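The suturing room at Drultcombe
2/24/19

The practice bench at Drultcombe is in a back room with a sink and a cupboard full of pads. The tutor who runs the stitching sessions has been there for two years and asked to be left unnamed. "Put the work in, leave me out," she said.

Trainees begin with interrupted stitches, each one tied and trimmed before the next is started. The pads come from Vutness, a box at a time, and one pad takes around 200 stitches before the surface gets too torn to use. "People want a fresh one every time. They don't get it."

I asked what goes wrong most often. "Spacing. They look at the knot they're tying and forget the one beside it. Then they pull too hard and the edges bunch up." She likes the tails left long enough to find again, and she has the whole row done before she says anything about it.

She keeps the needle work and the tying as separate lessons, with 3 sessions on each.

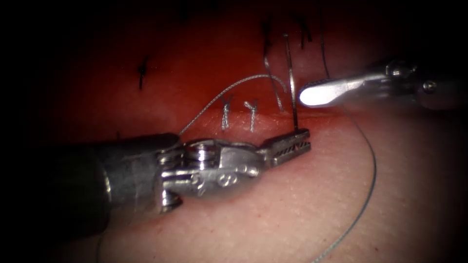
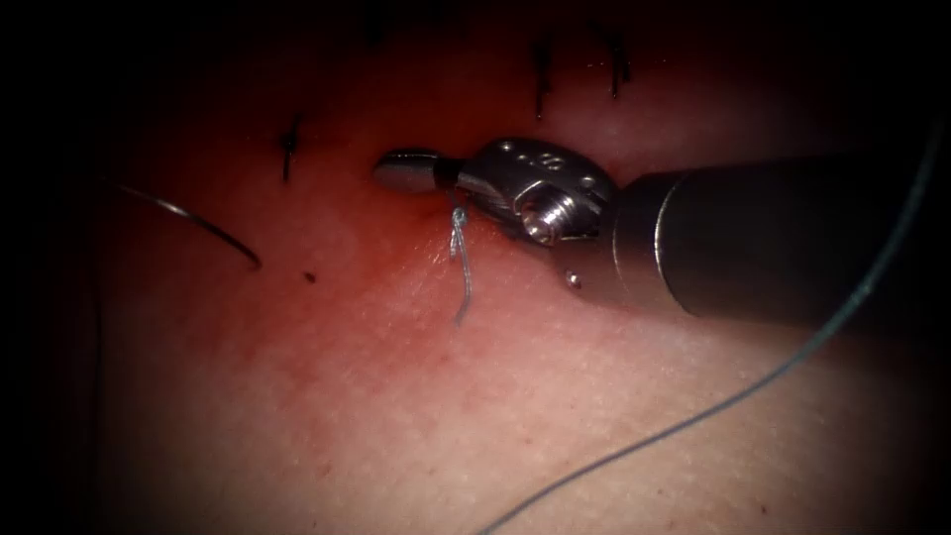
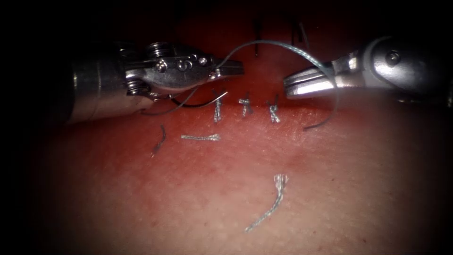
The next group starts in March. She has ordered more thread from Prorkiso, and she wants better lamps over the bench. The Nazarenko course, where she trained, made everyone unpick their first row and do it again, and she has kept that up. "They grumble. I grumbled too. The second row is nearly always straighter, and if it isn't we do a third."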